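4. The build, and the brush task
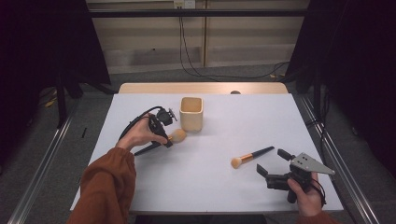

Figure 3. The two hand-held grippers in use on the brush task, with the wooden cup behind the left one.

I'll start with the grippers, because they ate most of my evenings. The plan in June was to make one, get it right and then copy it. What I did was make one, get it mostly right, copy it with all its faults, and then spend ages fixing both of them at the same time (I don't recommend this!). They are worked by hand, one for the left and one for the right, and each has two fingers that open and close as you squeeze. I wanted something I could demonstrate a job with at the table, so that the finger movements I recorded were ones a simple two-fingered machine could make later on.

The build was done in a shared workshop, Lirkden, where I rent a shelf and get the use of the printers after six. Toshio Kawaguchi drew the first finger shape for me on the back of a delivery note, and the version I ended up with is still pretty close to it. Mine are a bit shorter. Long fingers look elegant, but they bend at the tip when you squeeze hard, and a brush handle pinched between two bending tips will swing round like a compass needle. I shortened them twice and then left them alone.

Mounting things on top was more of a nuisance than I'd expected. The left gripper has a small camera mount on a metal bracket, and the bracket has to sit far enough back that the fingers stay in view when they're closed, but if it's too far back the whole thing gets top-heavy and your wrist knows all about it after ten minutes. The metal plate on the right one came out of my scrap box. It already had holes in it, which saved me some drilling, and the sharp corners were filed down after Gudrun Sundqvist caught her sleeve on one. I keep meaning to make a proper plate. The cables I've given up on tidying. If I tape them along the forearm they tug when I reach across, and if I leave them free they hang down and brush the table, and of the two I'd much sooner have them hang.

Now for the task itself. You pick up a makeup brush lying on the table and stand it in a square wooden cup, then you do the same with the next one. I chose makeup brushes because Kelly Conceição had offered me a handful of old ones, and they turned out to be lovely test objects, really awkward in all the right places. The handle is slim and smooth, the head is fat and soft, and the two ends want quite different amounts of squeeze. Grip it near the bristles and you've got a long handle waving about at the other end. Grip it by the handle and it rolls. My first idea had been pencils, and I did a whole evening of pencils, but after the first few I could do them without thinking and so could everybody else who had a go.

The cup went through some changes too. I began with a tall glass tumbler, and that was a mistake, partly for the obvious reason and partly because I couldn't make out the rim in the recordings. A wooden one is much easier to pick out, even on a white surface, where it throws enough of a shadow to show where its base is. It's also light enough to shift if you knock it with the end of a handle. Bent Brøndum thought I should stick it down. I decided against that, since a cup that moves is a fair warning that the approach was sloppy, and I'd like to have that in the recordings and not hide it with double-sided tape.

I recorded 200 attempts in all. Before each one I put the brushes down any old how, with the single rule that both had to be within reach without standing up. An attempt takes about 10 seconds when it goes well. When it goes badly you can spend the best part of a minute chasing a handle across the table, and I kept those as well, marked with a note in the log. I threw out only the ones where a cable had come unplugged partway, which happened more often than I'd like to admit in print.

A word on the white covering, which I've been asked about at two different workshop open evenings. Before I had it, I was working straight on the wood, and a pale handle or a bit of reflected light from the window could get muddled up with the grain. With a plain white surface under the brushes the black handles stand out beautifully. The dark curtains are there for much the same reason, and they also stop people at the next bench from wandering through the background in a bright jumper.

Nivaldo Marinho tried the grippers on his own for an afternoon, and his notes changed the procedure in one way. He found that he used the left hand for nearly everything and let the right one sit there doing nothing, so from then on I asked people to start with whichever brush was nearer to the right hand. It feels odd for the first few goes. After that the timings for the two hands begin to come together, as I'll show in the next section, although my own left hand stayed the slower of the two right to the end.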